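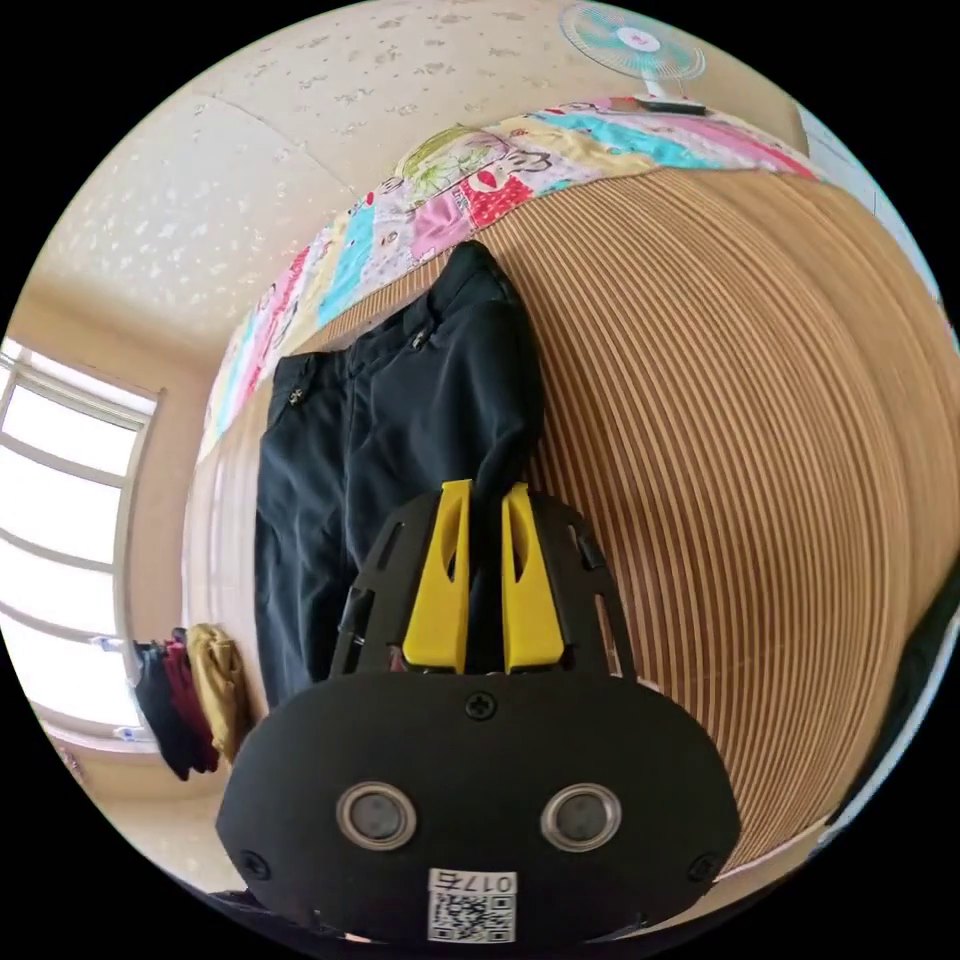 Laundry tips from the Cultano open day

Cultano opened its practice rooms to visitors in July, and I went for the clothes handling. The people there work with hand-held grippers, two yellow fingers on a black body, and everything they do with a garment is recorded so that a robot arm can be taught the same job later. They had 434 recordings of pants and jackets when I visited and wanted 514 before moving on to towels.

I went to look at the machines and came home with a page of notes on laundry. When you only have two fingers to a hand, you have to think about where you take hold of things. Most of it works just as well with ordinary hands.

Pants

Pick them up by the waistband, at the side seams. If you lift from the middle of a leg, the other leg swings under and you have to start over. Close the zippers first, pockets included. An open pull catches on quilts and knit blankets.

For a quick airing, hang them over the side of the bed with the waistband at the top and let the legs drop. Give them 30 minutes with a window open before you fold.

Jackets and hoodies

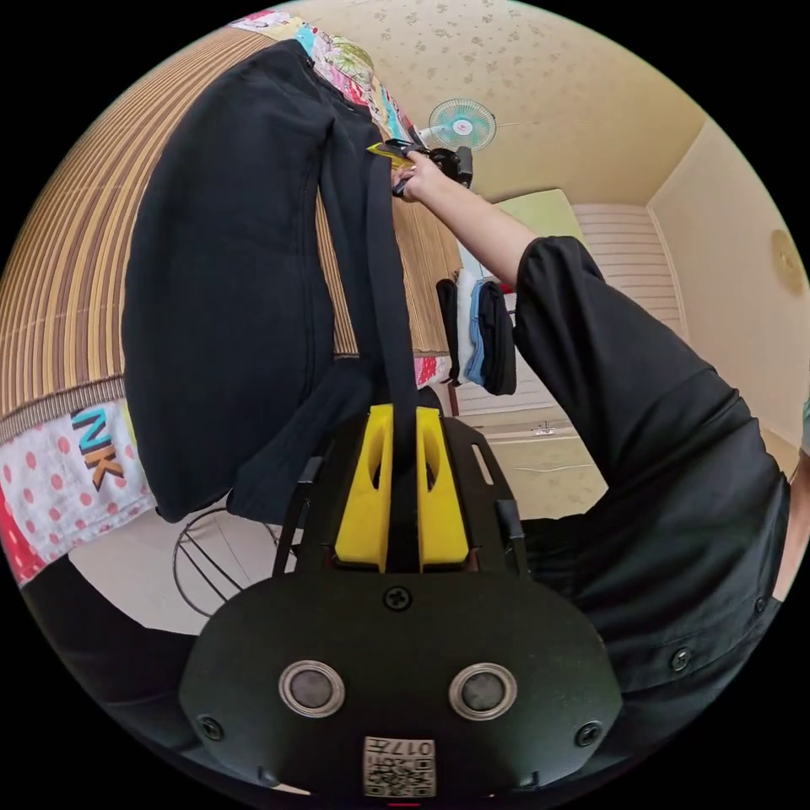
Hold the top edge with one hand and run the other down the sleeve to the cuff. Pinch the cuff and pull down gently until the sleeve is straight, then do the second one. Trying to do both sleeves at once takes longer. I timed it at home, and one at a time took 14 seconds for a cotton hoodie.

Button or zip the front before hanging. Dark fabric shows lint, so brush it while it is still hanging and the cloth is under its own weight.

Working on the bed

A bed is a better folding surface than a table for long items, but a soft quilt lets things sink and bunch. Put a flat mat or a firm cover on top. The demonstrators told us that slick covers gave them trouble — the fabric slid away when the fingers closed. A woven one holds better.

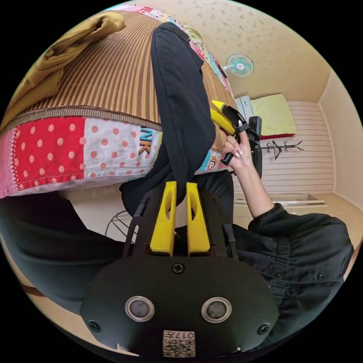

Keep one side of the bed for things waiting and the other for things done. If you sit down to work, keep your sleeves buttoned at the wrist so they don't drag across the pile.

Small things

Grip thick seams, not single layers. Thin cloth slips out and you end up pinching twice.

Turn off any fan pointed at the bed while you fold shirts.

Solell and Arruda both had tables in the hallway, with hangers and fabric clips. I bought a set of the Arruda clips and use them for skirts. The Drudance folding board was on show too, but the line was long and I didn't try it.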